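Frequently Asked Questions - Clerar Community Workshop Rooms

How do I reserve a room?
Reservations are made through the online form or at the Plivton front desk. Requests must be received at least 12 days before the date of use. Groups planning a regular series should submit one form for the whole series.

What does it cost?
Registered nonprofit groups pay no rental fee. All other users pay $37 per session. A refundable deposit of $200 is required for the Ruditz Room only.

What kind of work surfaces are provided?
Work surfaces differ from room to room. Users who need a particular size or finish should say so on the form. 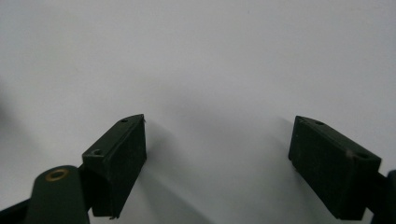

A plain, pale work surface.

May we use paint, glue or solvents?
Water-based paint and glue are permitted if the surface is covered. Solvents and spray products are not allowed in any room.

Can tables be moved?
Yes. Tables may be rearranged within the room but may not be taken into the hallway. Please return them to the layout shown on the wall plan before leaving. 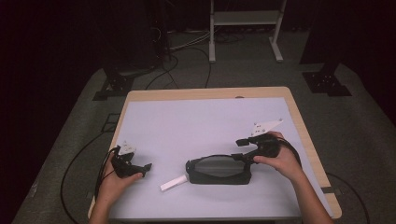
Groups that need a different layout for the full season may ask for one in writing. Such requests are reviewed each May, and approved changes take effect with the next booking period.

Is storage available?
Short-term storage is offered in the Ziółkowski Wing when space permits. Items must be labeled with the group name and a phone number. Unlabeled items are treated as lost property.

What if we need to cancel?
Notify the front desk at extension 339. Fees are returned in full when notice is given before the day of the session. Deposits are returned in all cases, less the cost of any damage.

Last updated: 9 September 2018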